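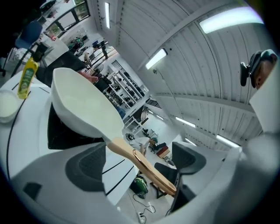 One member asked if the white pans with wooden handles can stay in the kitchen for all groups, or if every group must bring its own. It was answered that they stay, and nobody takes them home.

2. Handles. The wood must not stay in water. Wash by hand, dry with a towel, hang up. The notice by the sink will be written again in bigger letters.

3. Money. We have 3,000 for the kitchen this year and 224 is already paid for bowls and towels. The offer from Overgaard for new pans is nearly 1,000 - most members found it too high. We will ask Stosska for a second price before January.

4. Cooktop. Only the soft sponge is allowed on the black surface. Bottles go back to the table after cooking.

5. Other. The key for the Tolotura room is still missing. Meeting closed at 8:40 pm.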